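About Astmont Laundry School

We teach people how to look after their clothes, and we love doing it! Astmont started with two washers in a rented shop in Viltmont, and we now run 16 short courses a year on stains, wool, ironing and mending.
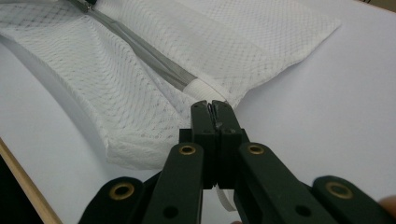
Classes are small and pretty lively – bring the sweater you're scared to wash and we'll work on it together. More than 30 neighbors joined our last open evening in Shek, and a second classroom opens there in July. Drop in any Saturday and say hello.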